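What Happens When a Computer Thinks? 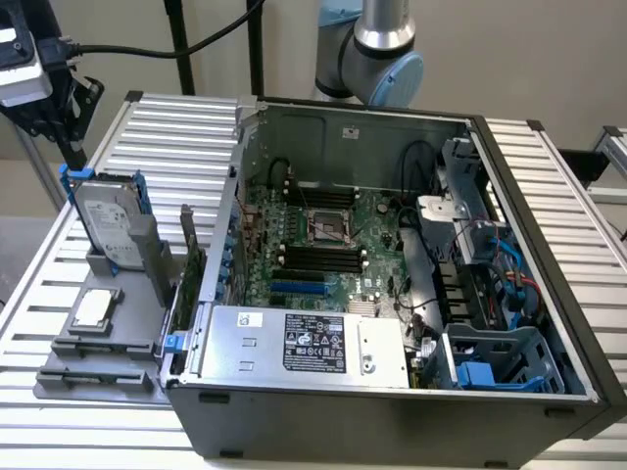
Trenivitz, January 10, 2021

Have you ever clicked on a game and watched it pop open on the screen? Between your click and the first picture, a computer does a mountain of tiny jobs, and it does them so fast that you hardly have time to blink. Let's go find out how!

Start with the big green board inside a desktop computer. It's called the motherboard, and you can think of it as a town. Thin metal lines run all over it like streets, and instead of cars they carry electricity. Every part of the computer is connected to this town somehow, so messages can zip from one end to the other.

In the middle of town is a square spot called a socket. The processor goes there. The processor (grown-ups often say CPU) is a flat chip you could hide in your hand, and it does the computer's math. And wow, does it do a lot of math! Adding, comparing, moving a number from one place to another, then doing it all again. Even a drawing of a purple dragon is just a huge pile of numbers to a processor.

Try this with a friend. Say "add two and three, then take away one" and time how long the answer takes. Maybe a second? Now imagine doing 1000 of those in a row without stopping for a snack. A modern processor would be done before you opened your mouth to say the first answer!

All that work makes the chip hot. That's why a working desktop usually has a fan and a chunk of metal sitting on top of the processor. The metal soaks up the heat and the fan blows it away. If you hear your computer humming during a big game, that's often the fan spinning faster.

Next to the socket are some long, skinny slots. Those are for memory, also called RAM. Memory is like the top of your desk. When you do homework, you spread out the book and the paper you need right now, so you can grab them quickly. The computer does the same with whatever you're using. Turn off the power and the desktop gets wiped clean, so remember to save your story first!

The things you save go to a different place, called storage. Storage is more like your bookshelf. It's slower to reach, but it remembers everything after the power goes off. One shelf might hold 300 photos from your July vacation plus every level you ever finished.

So back to your game. You click, and the processor gets the message. It asks storage for the game, the game gets copied into memory, and the processor starts racing through the instructions. Another part, the graphics chip, helps work out what color every little dot on the screen should be. Then, ta-da, there's your dragon!

Words to know
Motherboard: the main board that connects all the parts
Processor: the chip that follows instructions
Memory: the quick place for things in use right now
Storage: the place where saved things stay

Written by Debora Valentini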